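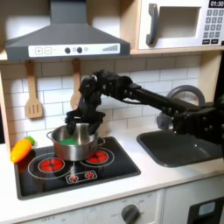 Last changed: June, 4:40 pm

Kitchen cell: remounting the arm, new finger pads, and the pot problem

The wrist on the kitchen arm had been drifting for a while before I did anything about it. The symptom was a gripper that came down slightly to the sink side of where it was told to go, enough that one finger touched the rim of the steel pot on the way in. On an open countertop this would have gone unnoticed. The pot doesn't forgive it. The opening is only a bit wider than the spread fingers, and the rolled rim catches anything that arrives off center.

What follows is the order in which I took the cell apart and put it back, with the values I ended up with. Most of it applies only to this bench, but the homing section should be of use to anyone with a Findmont arm of the older type, the one with the external cable run.

The layout

The arm stands to the right of the toy kitchen and reaches across the sink to the stove. That is a longer reach than I would like. It was the only side with room for the mount, and moving the kitchen to the other end of the bench would have meant rerouting power for the whole row. The long link runs nearly level over the sink when the gripper is at the burners, so the shoulder joint carries close to its worst load in exactly the pose used most.

Clearances are tight in two places. One is the faucet, which rises behind the sink and sits right where the long link wants to pass. The other is the pair of wooden utensils under the hood. They swing if touched, and a swinging spatula can be in the way on the next move even if it was clear on the last one. I keep a no-go box around both in the controller. The box around the utensils is larger than the utensils by a good margin. The one around the faucet is not, and the link passes closer to it than I like to watch.

The base

First suspect was the base. The arm is bolted to an Urnness plate, which is clamped to the bench by its front edge. I put a dial indicator against the plate, moved the arm from folded to full reach over the burners, and watched the needle. It moved, and it did not come all the way back when the arm folded again. A plate that flexes and returns is tolerable and can be calibrated around. A plate that creeps has to be fixed.

The clamps were tight. The bench surface under them was not flat, and one clamp was pulling the plate down onto a ridge of old adhesive. I took the arm off, scraped the bench, cleaned both faces with alcohol, and drilled through so the plate is now bolted to the bench frame with large washers underneath. Thread locker on all of the bolts, medium strength. Tighten in a cross pattern, wait an hour, then go over them again.

If you do this with the arm in place, support the elbow. The joints have no brakes, and with the power off the long link will fold down onto whatever is under it. In this cell that is the faucet. I use a foam block in the sink and lower the link onto it before cutting power. The sink happens to be the right depth for the block and I have stopped looking for anything better.

Cables

With the arm off the plate I went over the cable routing. The run along the long link was fine. At the cluster of joints before the gripper, the sleeve had been rubbing on a bolt head and had worn through to the inner jacket. No conductor showing, but it would have come to that. I replaced the sleeve, turned the loop so it bows away from the bolt, and added slack.

How much slack is a matter of trial. Too little and the cable pulls on the wrist at the end of its travel, and the controller reads that as load. Too much and the loop hangs low enough to touch the pot rim when the gripper goes in. I settled it by moving the wrist by hand through its full range with power off, then again with the fingers inside the pot, and moving the tie until the loop stayed clear in both. Tie it snug but leave it able to slide a little. A tie pulled hard against a moving cable is how the last one failed at the connector.

Homing

Homing on this arm is done against hard stops, joint by joint, starting from the base. The manual says to home all joints in one command. I no longer do that. Running them together lets the elbow reach its stop while the shoulder is still moving, and the stored offset picks up whatever sag was in the link at that moment. It repeats well enough to look correct, and it is wrong.

The sequence I use now:

Fold the arm by hand until the long link is near vertical.
Power on with motion disabled and let the driver boards warm up for 35 minutes.
Home the base joint alone, then the shoulder, then the elbow, waiting for each to settle.
Home the wrist joints last, gripper empty and open.
Save the offsets, cut power, power up again and read them back.

The last step caught a fault I would otherwise have chased for days. The elbow offset read back as zero every time. The Ziltier controller keeps a separate copy of each offset and will only write it if the joint is idle, and the elbow never reported idle with the default threshold. I raised the threshold on that joint by one step and it saved the first time. The stored elbow value is now 1293 counts. I have written it in pencil on the side of the controller next to the old one.

The warm-up matters more than I had assumed. From a cold start the gripper lands in a different place than it does after a morning of running, and the shift is larger than the whole error I was trying to remove. If you calibrate cold and work warm you will be off all day and blame the mount, as I did for most of the spring.

Fingers and pads

The fingers are the stock black ones. The pads on them were worn smooth toward the tips and still good near the root, which is what you get when nearly every grasp is a fingertip grasp at the bottom of a pot. Sigrun Hellström, who runs the next bench over, had a sheet of MacBrayne pad material left and gave me enough for two sets. It is softer than what was on there.

Removal: warm the old pad, peel from the root end, and clean the glue off with a plastic scraper. Leave the finger surface a little rough. Press the new pad in place and clamp it overnight between flat blocks. Trim afterward, and trim the lower edge at a bevel. A square edge on a soft pad catches on the rim and starts to lift, and once it lifts it folds over on the next entry.

The new pads are thicker, so the zero width of the gripper had to be set again. I also brought the closing force down. Play food is hollow for the most part and a light grip is enough, but the glossy pieces, the peppers in particular, will squirt out sideways if the fingers close fast. Slow the last part of the close and the problem goes away. I tried a higher force first and that made it worse.

The pot

The pot is the hardest object in the cell for several reasons that have little to do with each other.

It is light and it slides. The stovetop is smooth, and a touch on the rim moves the pot enough that the next entry is off too. I don't want to fix it down, as lifting it by the handles is one of the things the cell is for. Thin silicone dots on the underside help. They can't be seen in normal use and they don't stop it from being lifted.

It is reflective. The overhead camera sees the red of the burners in the side of the pot, and from some angles the detector would place a piece of burner on the wall of the pot. I moved the lamp so that it no longer shines straight down into the opening and retrained on images taken under the new light. I still get the odd bad frame late in the afternoon when the window light comes in low. A blind would cure that.

Its wall hides the fingers. Once the gripper is in, the camera has only the upper part of it to go on, and the final approach is done on joint values alone. This is the real reason the calibration has to be good. Anywhere else on the counter the camera can correct a small error in the last part of the move.

Checking the result

The test is simple. Pot over the right burner, one piece of play food at the bottom, the gripper goes in, closes, comes out, and sets the piece down on the counter. The piece is put back by hand in a different spot each time. I ran it 107 times over two afternoons and had 3 rim contacts, all of them in the first session and all at the far side of the pot, where the wrist is close to its limit. Before the second session I moved the approach point a little toward the sink and brought the arm in higher.

The shoulder motor still runs warmer than the others. I have not decided if that is the reach or a bearing on its way out. A spare is on the shelf, and I'd like to swap it at a time when I have to home everything again anyway.

Routine from here on: base bolts checked monthly with a torque wrench, the sleeve at the wrist looked at whenever the pads are changed, offsets read back after every power cut. The hanging utensils get stilled by hand before a long run. The foam block lives under the bench, to the left.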